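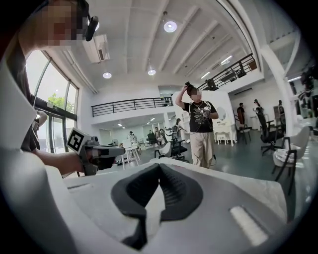 Attachment 1: taken from the gripper's own camera, with the other hand-held unit and its marker at left

Ticket: Hand-held gripper kit, tracking drops out on one unit when the pair is used together
Product: Addale hand-held capture kit, trial pair
Opened by: Oluwatosin Ekwueme
Opened: Feb 11, 2026
Status: Closed, with one request left open

First message

Hello Addale support,

We've got your kit on trial and I'm writing up what we've run into so far, partly for you and partly because my lot at Pivinska will want to know before we decide whether to buy. I should say straight off that I like it! The grip feels good in the hand, the jaw movement is lovely and smooth, and the people trying it got the hang of it much faster than they did with the last thing we had in. So please read the rest of this as a grumble from somebody who'd like to keep it.

Trouble is, one of the two units keeps losing its position. I call them left and right because that's how I've taped them up, so it's the left one that misbehaves. Everything starts fine, the status light is green, I do a few slow passes and the track looks clean. Then at some point the left one jumps sideways in the replay, sits there for a moment and snaps back. The right one carries on as if nothing has happened.

It's worst when the two come close together. If I'm handing something from one to the other (we've been using a rolled-up tea towel, very high tech) it goes nearly every time. With my arms apart I can do a whole run and not see it once.

The room is big and bright, white walls, tall windows down one side and a shiny dark green floor that throws the ceiling lights straight back at you. I did wonder about the floor. I've put a picture at the top so you can judge the light for yourselves. You can see the square marker on the back of the grey unit in it too, in case the way it's mounted is wrong.

What I've tried already:
Turned everything off and on again, in both orders.
Swapped the cables over. No change, the fault stayed with the left unit.
Wiped the lens and the marker with the cloth from the case.
Ran the calibration again, standing still, as the card says. It passed.

Firmware is whatever it came with, I haven't touched it. Can you tell me where to look next?

Tosin

Reply from Fuchs, Addale support

Hi Tosin, thanks for this, and for swapping the cables before writing in. That saves us a day.

The marker position looks all right to me from your picture. Top rear, which is where we want it. A bright room isn't a problem in itself, but reflections moving across a glossy floor can be. Could you try three things for me, one at a time please, so we know which one did it?

First, look in the settings page under Pair and tell me the marker size it shows for each unit. They should match.
Second, do the handover test again facing away from the windows.
Third, put something dull on the floor where you stand and repeat.

Send me the log from each run if you can. The export button is on the last tab.

Fuchs

Update from me

Right, done the lot, and it took most of the afternoon because the export kept asking me for a folder it had already been given (separate grumble, see the end).

Facing away from the windows: a bit better. The left unit still jumped, only less often, and it came back quicker.

Dull floor: we dragged an old rug in and I stood on that. I couldn't tell any difference from the run before, so I think the poor floor is in the clear.

Marker size: aha. The right unit says one thing and the left says another! I'd never have looked there. I certainly didn't set it, and the page doesn't shout about it, the two numbers sit on separate tabs and you have to flick between them. Calibration passes either way, which seems a bit cheeky of it.

I haven't changed it yet because I didn't want to muddle your test. Shall I?

Reply from Fuchs

Yes please, change it. Set the left to match the right, save, then power both units down fully before you try again. The value is only read at start-up, so if you skip the restart it'll look as though nothing's changed. Log 2 shows exactly the kind of jump I'd expect from a wrong size, and it gets worse at close range, where the two cameras lean on each other's markers the most.

I'm asking the packing bench how a unit went out like that.

Fuchs

Update from me

Changed it, saved it, turned both off, made a cup of tea, turned both on. Ran the handover 11 times, quick ones and slow ones, some facing the windows and some with the rug kicked out of the way. Not a single jump. I then had a colleague do it who waves her arms about far more than I do, and hers came out clean as well.

I did get one short wobble later when I let my sleeve fall over the marker. I'm putting that down to me and my cardigan.

So that's the main fault sorted, thank you. While I've got you, here are the other bits I've been saving up for the trial notes:

The folder thing. Export forgets where it's saving after each run. With one or two runs you shrug, but when you're doing a long session it gets on your nerves.

The cable. It leaves the grip at just the spot where it brushes my wrist. I've moved it round with a bit of tape, and a small clip in the box would be very welcome.

The card. Calibration is explained nicely, with good drawings, but there's no mention of the marker size at all. One line would have saved me writing to you.

The jaws. No complaints whatever. They pick up a pen, they pick up the tea towel, and they let go when you ask them to. We had a set from Gullier on trial back in June and those always wanted a second squeeze.

Reply from Fuchs

Glad it's behaving. Export path is a known one and the fix is in the next release, I've added your ticket to it so you'll get a note when it's out. The card is being changed, and I've used your wording. I've put a pair of cable clips in the post to you, they push on below the trigger and the cable then runs down the outside of the arm.

For the marker size, we want a warning on the Pair page when the two values differ. I've raised it as a request and I'll leave that part open here so that you can follow it. Your trial has been extended by 8 days to make up for the time lost.

Fuchs

Last note from me

Clips arrived and they fit. The right one needed a proper shove. The wrist is much happier and the tape's in the bin.

Happy for you to close the fault. Please do keep me on the warning request, and could you send the price for a second pair to the same address as the trial paperwork?

Tosin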